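Print this page
E-mail this section

4. The Open Day at Hester

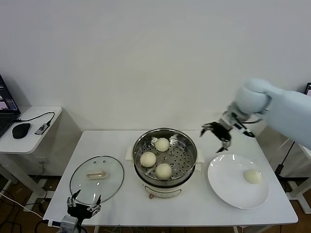 Figure 1. The steamed bun task at the Hester open day, with three buns in the basket and one on the plate.

Why would anyone want a robot to do the one part of dinner that a child can do? So went the first of the comment cards we collected at the door, unsigned and written in a firm hand, and it went on to say that moving a bun to a plate takes no skill at all and that the money might be better spent on something that washes the pot. We have kept this card in mind through the whole of the writing, because it says very plainly what a good many of our visitors were thinking, and because we believe the answer to it is more interesting than we had supposed when we planned the day.

A steamed bun is, for a machine, a rather difficult thing to pick up. It is round and smooth, it gives when it is squeezed, and its skin will tear or take a dent if the fingers close too far. It also sits down inside a metal basket, so that the gripper must come at it from above and has very little room to spread once it is there. People who cook have solved all of this by the age of six or so and have forgotten that there was anything to solve. One of the real pleasures of the open day was watching visitors remember it. Several of them held out a hand over the table, pinched at the air, and stopped to look at their own fingers.

4.1 How the day was arranged

The open day was held at the Hester building on 13th December, and it was the second of its kind, the first having taken place in June with a simpler task and a much smaller crowd. Over the course of the day 994 people signed the book at the entrance. We did not try to bring them all past the table at once, of course! They came through in groups of up to 22, which is as many as can stand along the wall and still see, and each group stayed for a short talk, a demonstration, and as many questions as the next group's patience would allow.

The setup was kept as close as we could manage to an ordinary kitchen counter. We used an electric steamer pot with a perforated steel basket, a glass lid, and a plain white plate, all on a white table (see Figure 1). The arm that does the carrying is light blue and ends in a gripper with black fingers, and it works from the right, on the same side as the plate. A multi-fingered hand is mounted on the left, near the lid. The control software is Pulov, described in Section 3, and the grasping model is the one we call Rondonuwu, in the version that was trained on 3,477 recorded attempts at picking up soft foods.

We had talked for some weeks about whether to put a clear screen between the machine and the public. In the end we marked a line on the floor with tape instead, and an operator from Berno stood by the stop button the whole day. The taped line worked well with adults. Children, we found, treat a line on the floor as an invitation, and for the next open day we would put out a low rail.

4.2 What was asked of the machine

In each demonstration the arm was to take a bun from the basket, lift it clear of the rim, carry it over to the plate, and set it down without pressing it flat. The operator gave the signal to begin and otherwise left it alone unless something went wrong. Over the day the system made 1,291 attempts at a grasp, counting the repeats after a miss, and we logged every one of them together with the opening of the fingers and the height at which they closed.

The misses fell into two kinds. In the more common kind the fingers closed a little too high, slid over the top of the bun, and came up with nothing. Visitors enjoyed these very much, and there was usually a groan and then some encouragement. The other kind was less charming: the gripper would take hold well enough but let go too early, and the bun would land on its side near the edge of the plate or roll off it onto the table. We have since traced most of these early releases to the way Pulov judges contact with a hard, shiny surface, and we take this up again in Section 5.

4.3 What visitors told us

The comment cards were kinder than we had any right to expect. Many people wrote that the arm moved more slowly than they had pictured, and a fair number of those said they liked it better for being slow. Others wanted to know whether it could manage dumplings, which are smaller and stick to one another (we have tried, and it cannot yet), or whether it could be used by somebody whose hands shake. That last question came up again and again, often from people who had a parent or a neighbor in mind, and it has moved feeding and serving tasks a good deal higher on our list.

As for the unsigned card, its author may like to know that washing the pot is on the list as well. It comes after the lid, which has to be lifted off while the pot is steaming and set down somewhere safe, and for which the left hand is now being trained.

Print this page
E-mail this section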